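Unit 4: Comparing grippers on bin picking
Notes by Heather Ormsby

Vendors like one number. Pritorix quotes a 90 percent pick rate for its two-finger hand, and the data sheet leaves out what was in the bin. Ask about that first. A bin of identical boxes tells you very little about a bin of odds and ends.
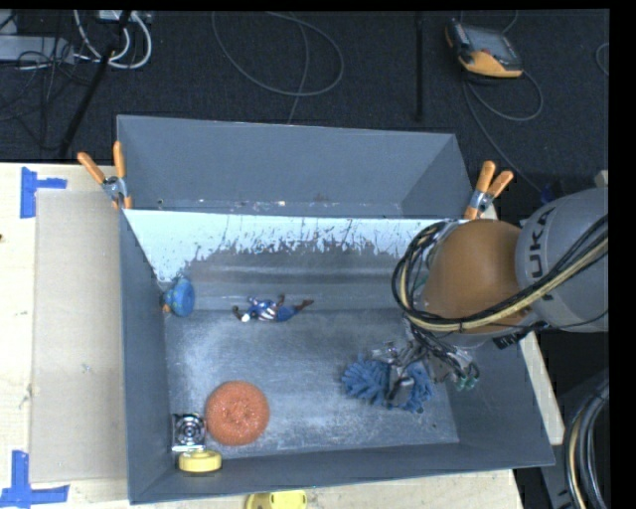 Page last changed: January

On our KUKA arm the mix is deliberately awkward: a fluffy blue thing with thick strands, an orange mesh scrubber, a small action figure lying along the far wall. Corners are where I expect the claims to fall apart - fingers need room, and a wall takes it away.

For the lab, run 100 picks per gripper, 30 of them on items touching a wall. Log every miss, including the ones you think were bad luck. Yetunde Ibrahim wants double picks scored as half. I don't - score them as misses.

Reading: Picard handout, section 4, with suspicion.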